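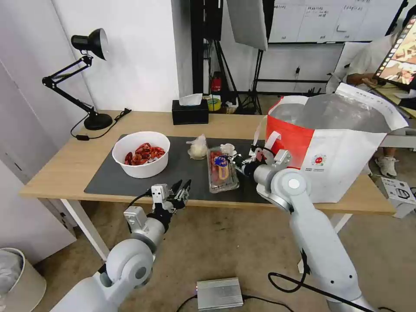
The owner of the takeout counter at Madix has been cooking and selling boiled crayfish for most of her working life. She started at her uncle's place in Cenmont, washing pots, and took over the counter when the last tenant gave it up. She asked me not to use her name in this piece. "Everybody who needs it already has it," she said.

We talked in the back, in June, starting at 3 in the afternoon. That is the slow part of her day. The lunch orders are out and the evening ones haven't been called in yet. She kept working for most of the conversation, and I have left out the parts where she was on the phone.

I asked first about buying. She gets her crayfish from a farm outside Onu and has used the same one for years, apart from a bad season when she had to go to a dealer in Hivmont. "The dealer was fine. I don't have a complaint about the dealer. But the sacks had been sitting, and you could tell when you opened them. I was throwing out a lot, and I was paying for what I threw out."

She checks every sack as it comes in. The ones that are alive will move when you tip them into the tub. The ones that don't move go in the trash. She does not agree with the old rule that a straight tail after cooking always means the animal was dead beforehand. "My uncle told me that, and I told other people that, and then I started watching more closely. A straight tail can come from a crowded pot. So I don't go by the tail. I go by what I see before they go in."

On washing she had a lot to say. Many cooks soak them in salt water, believing it makes them empty themselves out. She did it too, for years. "I stopped because I was short on salt one day. I rinsed them in plain water, four or five changes, until it ran clear. I couldn't taste a difference and none of the customers said anything. So that was the end of the salt. It's a lot of salt, when you do it every day."

Her pot is seasoned before anything goes in. She would give me the list but not the amounts: bay leaf, mustard seed, coriander, black pepper, cayenne, garlic cut across the middle, lemons, onions, and salt. She boils the water with all of it for a good while first, tasting as she goes. It should be too strong to drink. If it tastes like soup, she says, the meat will taste like nothing.

The boil itself is short. Once the water comes back up she gives them 3 minutes and shuts off the gas. After that they soak. "The soak is where the flavor gets in. The boil only cooks them. People at home do it the other way around – they boil for twenty minutes and pull them straight out, and then they call me and ask why they're rubbery."

I asked how long the soak should be. She said she pulls one out and eats it, and when it's right she stops. She throws ice on the top of the pot to bring the heat down so they don't keep cooking. Some cooks use a hose on the outside of the pot, which she also thinks is fine if you have a drain in the floor.

The counter has no tables. Everything goes out the door, and she has opinions about packing. Hot crayfish in a sealed container will steam themselves soft, so she leaves the lid cracked until the customer is standing there. Corn and potatoes go in a separate container. Sauce goes separately too, always. She had a period of tossing everything in butter and garlic before it went out because a place in Hivmont was doing well with it. "It sold. I'm not going to say it didn't sell. But by the time they got home the butter had set, and it looked terrible. Now I put the butter on the side and they can warm it up."

Her advice for people taking it home is simple. Eat it that night. If you can't, peel what's left while you're still at the table, put the tails in the fridge, and use them the next day in rice or eggs. Don't put them back in the shell and reheat them whole. Don't leave them out on the counter while you watch a movie, either.

The price has been the hard part lately. She keeps a notebook with what she paid per sack going back to her first season, and she read me a few lines from it. At the start of this season a sack was costing her 156, and she had never written down a number that high. She raised her own price once and didn't want to do it a second time. "I lost some people. Most of them came back. A family with kids, they're going to buy it less often, and I understand that. I'd do the same."

In a good spring week she goes through 1000 pounds. By the end of summer it's a small part of that, and she fills in with shrimp and fried fish. The shells are harder by then and take more work to peel, and she tells people so when they order. Her helper thinks she should keep quiet about it. "He says I'm talking them out of a sale. Maybe I am. But they're going to find out when they sit down."

I asked if she still eats them herself. She said yes, one or two out of every pot, and a plate on the last day of the season, cold, with mayonnaise and hot sauce. Then the phone rang again, and it was an order for six people, extra corn, pickup at 5:30. She wrote it on the pad by the stove and went to fill the pot.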